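Perla Sandoval answers the questions that come in about play kitchens, toy food and whether any of it is worth the money. Prices aren't listed because they change faster than this page does.

## Do kids need special play cookware?

I doubt it. The sets sold as toys tend to be thin, small and oddly expensive for what you get. A plain pan from a thrift store does the same job and can go back on the stove when the child loses interest. Check for loose handles and sharp rims before you hand it over. Skip glass lids.

## The Stimaler set claims it "builds lifelong cooking skills." Does it?

I'd like to see how they know. The box says 1,000 families tried it, and it doesn't say what they were asked or who picked them. My niece had the set for a winter and learned to stack the cups, which she could do already. It's a decent toy. I wouldn't pay extra for the sentence on the box.

## Plush vegetables or wooden ones?

Both have fans, and the fans of wood are louder. Wood lasts and wipes clean. It also hurts when thrown, and it will be thrown. Plush is quieter, lighter and easier to store, but it holds on to crumbs and smells. If your child is under two, check every seam and leaf on plush pieces, and go by the age on the label whichever kind you buy.

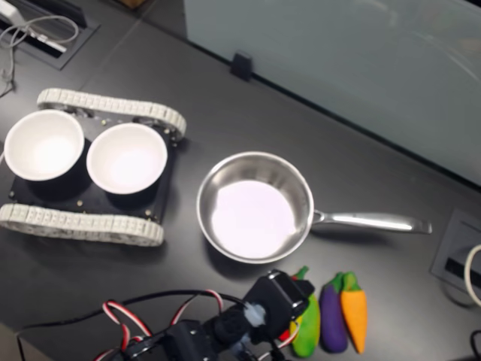 Plush food is usually judged by how real it looks, and I think that's the wrong test. Children seem happy with a rough likeness as long as the shape and color are strong. The purple eggplant with its green cap and the orange carrot with its leafy top are easy to name at a glance. The green one beside them could be a cucumber or a pepper, and I don't count that against it. A three-year-old will decide what it is and correct you if you get it wrong.

## How many pieces should I buy?

Fewer than the store suggests. Starkiline sells a basket of 30, and most of it will live under the couch. I'd start with 9 and see which ones get used. Add a pan and a couple of bowls, and wait for a birthday before buying more.

## Are real ceramic bowls safe to play with?

They're safe until they're dropped. I let older kids use them at the table while I'm sitting there. For toddlers, use metal or a sturdy plastic bowl. I've heard the argument that breakable dishes teach children to be careful. Mine taught me where the broom was.

## Can plush food go in the washing machine?

Read the tag first. Ochoa says its plush line is machine washable, and the carrot I washed came out lumpy on a gentle cycle in cold water. Now I wash by hand with mild soap, squeeze in a towel and leave it to dry overnight — sometimes longer, if the stuffing is thick. Keep it away from the dryer.

## Is the Jiltolach subscription worth it?

You get a new vegetable every month for 12 months. I canceled in October. The toys were fine, but I can't see why a turnip needs a payment plan. If you do sign up, find the cancellation page before you enter your card number.

## Will playing with vegetables make my child eat them?

I wouldn't count on it. Some parents swear it worked, and they may be right about their own kids. Mine served me pretend carrots for a year and left the cooked ones on the plate.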